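Section 4: The Shared Kitchen

Before you start

The Ludmont fit-out comes with an under-bench dishwasher, a fridge and a Noguchi kettle, plus whatever the previous tenants left in the second drawer. Set things up in the order given. The last office did the labels first and is still finding them on the wrong shelves.

4.1 Fridge

1. Stand the fridge upright for four hours before switching it on. Leave the door ajar and ignore offers to help test it with beer.
2. Adjust the front feet until the door swings shut by itself.
3. Set the dial to the middle. Everyone will have a view on the dial. Tape over it.
4. Label the shelves by team, top to bottom. The crisper belongs to no team and will fill up regardless. 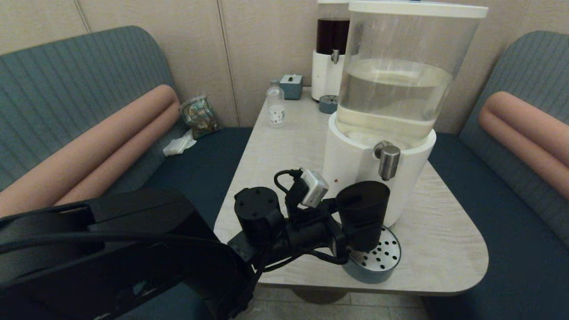

Note: milk goes in the door and gets dated when opened. A carton with no date is fair game for the sink.

4.2 Kettle and power

1. Plug the kettle into its own outlet. It draws 2,000 watts and doesn't share well with the sandwich press.
2. Fill it to the maximum line, boil, and tip the water out. Do this twice. The first boil tastes of factory.
3. Descale every October with white vinegar. Put a sign on it while you do. Petronella Radebe made a full pot of Earl Grey with the vinegar in 2019 and has asked that the sign be large.

Caution: do not run the kettle and the sandwich press off one power board. The breaker is in the locked cupboard, and the key is usually with someone on leave.

4.3 Drinking water

1. Keep the dispenser away from the power outlets and on a level surface.
2. Wash the tank with mild detergent, rinse it, then run 500 mL through the tap and discard it.
3. Empty the drip tray at the end of the day, including the days when it was somebody else's turn.

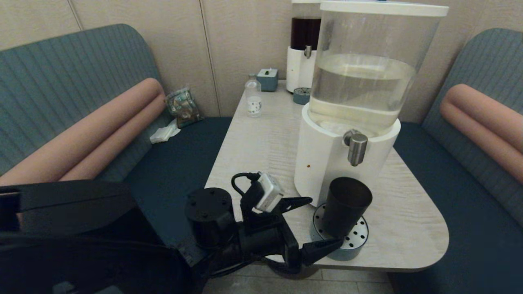
Water dispenser with a cup on the drip tray.

Note: top up before 9 am. After that there is a queue, and the queue has opinions.

4.4 Mugs and cups

1. Allow one mug per person and a few spares for visitors.
2. Run the lot through a hot cycle before first use.
3. Check every rim with a fingertip, gently, and set aside anything rough.
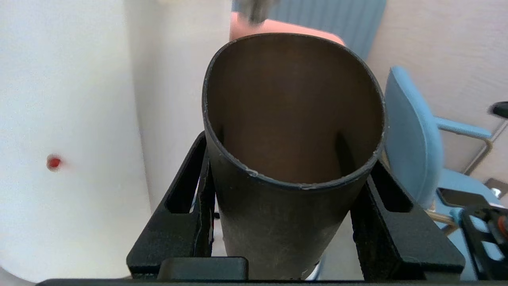 Rims are where a cup gives up first. Dark finishes at least make the inspection easy – on a black one, small whitish chips along the edge show up well in decent light. Anything in that state moves to pen duty. Sentimental value can be argued in writing to Kuo-hua Tsang at the Haver office, who has yet to be moved.

4.5 Dishwasher

1. Turn on the isolation valve under the sink. It is stiff.
2. Fill the rinse-aid reservoir and wipe up the overflow.
3. Run one empty cycle on the hottest program and check underneath for drips.
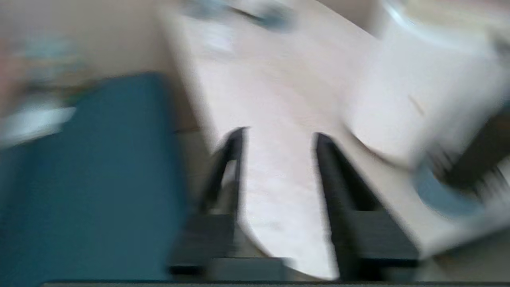 4. Stick the loading diagram inside the door. It will be treated as a suggestion, but you'll have something to point at.
5. Clean the filter weekly, wearing gloves.

Caution: washing-up liquid is not dishwasher detergent. The foam reaches the carpet sooner than you'd think.

For the bins, see Section 5.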